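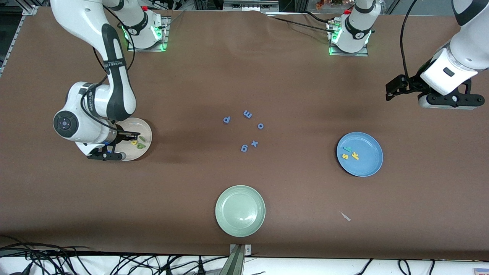
Foam letters are cut from closed-cell sheet, and most of the complaints we hear about them come down to the die. A worn die leaves a soft edge. On a lowercase set that matters, as the "g" and the "o" depend on a clean counter to be read at arm's length.

The Stindeo set runs to two full alphabets in mixed colors, 8 mm thick. Sorting them is the usual first exercise: tip the letters onto a table, put out one plate per color, and move each piece to its plate. Round plates work better than bowls – the letters stay flat and can be read where they land.

Color comes before shape. A blue "p" goes with a blue "x" whatever way up it lies, so orientation can wait. It becomes a problem in the second round, by letter, when an inverted "g" passes for a "6" and an "m" on its side passes for very little. Ulon prints a baseline on each piece to settle the matter, but the ink wears off at the corners.

For storage, the shallow Flukberg tray holds both alphabets in a single layer. Wash the letters in lukewarm water and dry them flat for 22 hours before the lid goes on.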